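Tahira Gondal
August, 7:40 am

Okay, moving week, and I'm down to the paper. So much paper!

I saved every printed sheet we own for wrapping the mugs – 35 of them, and two are mine, the rest came with Bohdan. 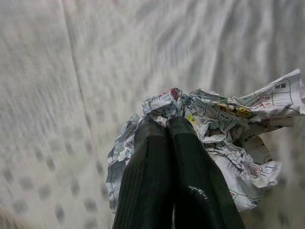
One crumpled sheet, lots of thin lines, white fabric underneath.

My method: scrunch it up hard, flatten it halfway, then wrap. The creases make it puffy and you use way less.

Six boxes to go. If anybody in Marulanda has spare tape, message me – I'll trade you a mug!

© Tahira Gondal | Contact | Back to top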